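**Ticket:** small battery things in the spare bedroom keep dying
**Status:** open, then closed, then open again (see below)
**Priority:** low, unless you're the one trying to sleep through the chirping
**Opened:** April

**Reported fault**

Two devices on the spare room desk have stopped being reliable. Device A is the light blue one, an Orska, bought at the hardware store in Pomow for less than the cost of lunch. Device B is the small white one with the red switch, make unknown, inherited with the flat. A works for an evening and then sulks. B works if you squeeze it. Both take AAs. The air-con remote beside them has never given a moment's trouble, so naturally everyone blames the air-con remote.

**Environment**

Desk at the foot of the bed. Good lamp, tiled floor, which matters because anything small and springy that lands on it will be found under the wardrobe in 18 months. Tools available: one small screwdriver, black handle. Multimeter: lent out, presumed emigrated.

**Log entry 1, 7:10 pm**

Read the Orska leaflet. It recommends "quality cells" and says the unit is good for 2,000 hours on a set, a figure I would love to see the working for. Current set managed about 500, if I'm generous and count the time it was switched off in a drawer.

**Log entry 2, 7:25 pm**

Collected every loose AA in the flat. Sources: kitchen drawer, the other kitchen drawer, a torch that won't be missed until the next blackout. Nothing labelled as new or used, thanks to a household filing system that consists of putting dead batteries back with the live ones in case they get better.

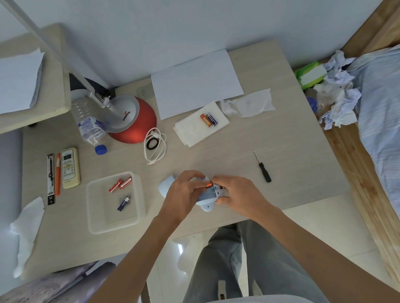 Device A went first, on the theory that it's the one I paid for. The compartment is on the underside and you have to hold the rounded end down while you press the cell in, or the spring fires it back at you. I started with an orange-and-gold one. Its lookalike was sitting on the napkin next to a blue-and-white one, and the red ones stayed in the clear container as reserves, so at least there was a system, even if the system was "napkin" and "box". Contacts looked clean. No green crust, no fluff.

**Log entry 3, 7:40 pm**

Result for A: on at first press. Left it running while I made tea. Still on. Marked as resolved, with the reservation that it was also on at first press last time.

Swap test, for the record, since the forum people always ask:

- Old set back in: dim, then nothing.
- One old, one from the napkin: on, but with no enthusiasm.
- Both from the napkin: fine.

So the old set was flat. I realise this is not the breakthrough the Graltitz support page had me hoping for. Their page suggests a firmware update. It's a battery compartment.

**Log entry 4, 8:05 pm**

Moved to B. Symptom again: dead unless squeezed. Previous fix was a rubber band, which held for a fortnight and then perished in the heat. Before that somebody had wedged in a square of foil from a chocolate wrapper. I've removed the foil and I'd ask that somebody to come forward. 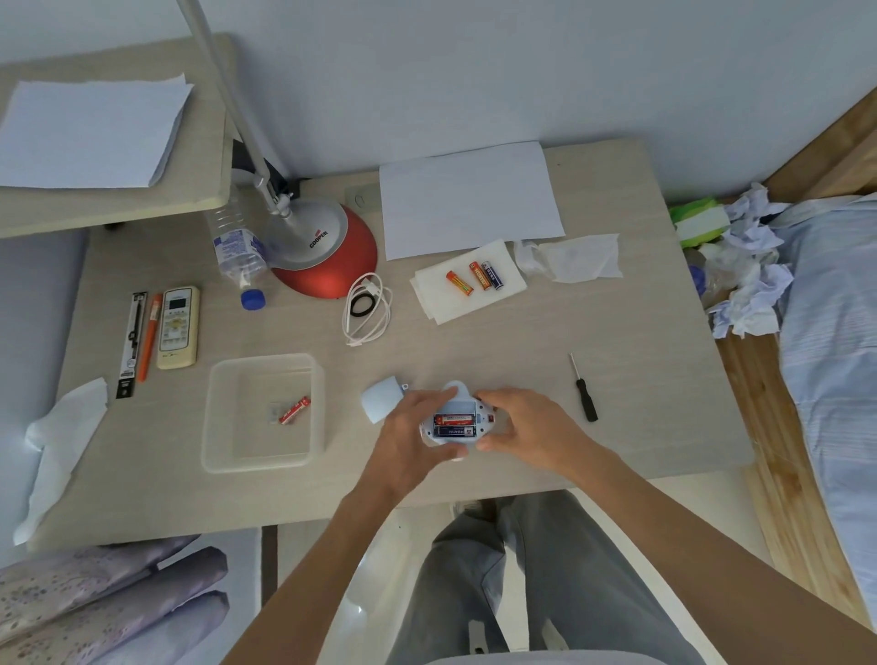
Squeezing usually means a tired spring or a loose cover, so I wanted the back off before blaming the cells. The cover on this one has a small tab on top, and if the tab doesn't seat, the whole thing flexes and you lose contact at one end. Cells are also a mixed marriage, a white-and-red one above a navy HUATAI. Different makes, very likely different ages, and I wouldn't trust either with my alarm clock. There's an orange HUATAI over on the napkin with two others, so a matched pair isn't out of the question, provided both halves have any life in them.

**Log entry 5, 8:20 pm**

Bent the spring out 3 mm with the tip of the screwdriver. Wiped both ends. Cover back on, pushed until the tab clicked. Works unsqueezed. Works upside down. Stopped working when put down firmly on the desk, then started again when glared at.

**Outstanding**

1. Buy a fresh pack, one brand, all at once. Oyelaran's on the corner has them behind the counter.
2. Used batteries go in a jar with a lid, then to the recycling bin at the library. They do not go back in the drawer. They are not resting.
3. Check B again after a week. If it needs squeezing, reopen this ticket.
4. Get the multimeter back.

**Update, next morning**

A fine. B needs squeezing. Ticket reopened.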